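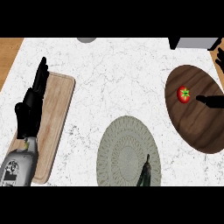 A view from the kitchen set: cutting board and left hand, patterned plate with one long green vegetable, tomato on the dark oval board.

Trasteo Kitchen, simulated split

README, revised April

Trasteo is a set of two-handed tabletop episodes for training manipulation policies. This folder holds the simulated half. The real half lives on the Tolentino server and has its own README, which is shorter and angrier.

What you get

318 episodes were recorded and 269 are kept. The rest are in rejected/ with a one-line reason each, mostly written by Wilfredo Abella late in the day. Please read a few before you email us to ask whether the filtering was strict. "Tomato left the building" is a physics problem and should be taken literally.

Each episode folder contains:

head.mp4, the head view, letterboxed, black bands included
joints.csv, both arms and both hands, one row per step
objects.csv, pose of every movable object
task.txt, the instruction as the operator received it
notes.txt, often empty

The bands at the top and bottom of the video are part of the file. Crop them or keep them, but do the same thing at training and at test. Aidan spent most of a week on a policy that had been trained with them and tested without, and would like it to have been good for something.

How it was collected

Operators drove both arms by teleoperation inside the Zonano simulator. Two people did nearly all of it, Hae-won Heo and Wilfredo Tagle. They have different styles and a model will pick this up. Hae-won goes straight to the object and waits there. Tagle approaches everything as if it might bite. The operator field in meta.csv says who was driving, so you can split on it.

There are 10 task templates, all of the form "put the X on the Y" or a close relative. The object positions are shuffled before each episode. The counter texture and the lighting come from a short list, and the marble turns up more than it should because it was first in the list and the random seed was not as random as its author believed. The author is me.

Known problems

Objects near the bottom of the view are sometimes cropped, plates in particular. The full pose is still in objects.csv.

The fingers pass through thin rims now and then. We left these episodes in when the task still finished. Look for rim_clip = 1.

Produce is stiffer than anything you would want to eat. Grip forces from this split should not be carried over to a real tomato. Somebody tried, and the cleanup is described in the Tolentino README.

Red objects on pale counters are very easy to find. If your success rate on the tomato tasks is lovely and everything else is terrible, you have trained a red detector. We have one too.

The word "board" in task.txt is ambiguous in any layout with more than one. Operators guessed. The goal_object column gives what they guessed, and it wins over the text.

Please don't

Mix in the rejected episodes to get a rounder number. Report results on the training layouts and call them new. Rename the columns and send us the bug.

Loading

The Wodach loader reads the folder as is. Point it at the top level and leave the strict flag on. With the flag off it skips broken rows silently, and you will be back here in a month.

Contact

Édgar Londoño, for anything about this split. Aidan Mac Mathúna for the loader, but try the strict flag first.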